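Suchbegriff eingeben … Suchen

Häufige Fragen zur Modenschau in Wurnstead

Stand: Samstag, 16. August 2025

Wann ist Einlass?
Die Türen öffnen eine Stunde vor Beginn. Der Saal hat 600 Plätze, Platzkarten gibt es nur für die ersten beiden Reihen.

Was kostet der Eintritt?
Im Vorverkauf 53 Kronen, an der Abendkasse 58. Die Karten aus dem verschobenen Termin im März bleiben gültig. 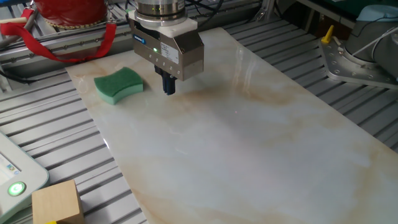 Polierter Marmor, weiß mit beigen und hellbraunen Adern.

Welche Labels zeigen ihre Kollektion?
Helska und Mendes sind mit Damenmode dabei, Flukel zeigt Strickwaren. Den Abschluss macht Zixuan Tang mit Abendkleidern. Die Reihenfolge der übrigen Durchgänge steht erst nach der Anprobe fest.

Kann ich mich noch als Model bewerben?
Für den Laufsteg sind alle Plätze vergeben. Wer auf die Warteliste möchte, schickt zwei Fotos und die Konfektionsgröße an Savvas Vasilakis. 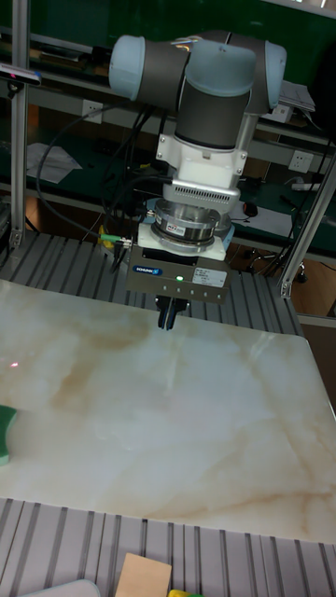 Die Warteliste gilt auch für das Ankleideteam. Erfahrung ist dort nicht nötig, dunkle Kleidung und flache Schuhe aber schon.

Wohin geht der Erlös?
Die Einnahmen der Abendkasse gehen an die Nähwerkstatt im Ort. Beim letzten Mal kamen 686 Kronen zusammen.
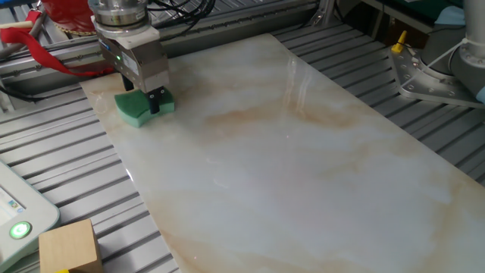
Darf man während der Schau fotografieren?
Vom Platz aus ist das erlaubt, allerdings ohne Blitz und ohne Stativ. Der Bereich hinter der Bühne bleibt für Gäste geschlossen.

Ähnliche Themen
Anfahrt und Parken
Karten umtauschen
Hinweise für Aussteller
Rückblick auf die letzte Schau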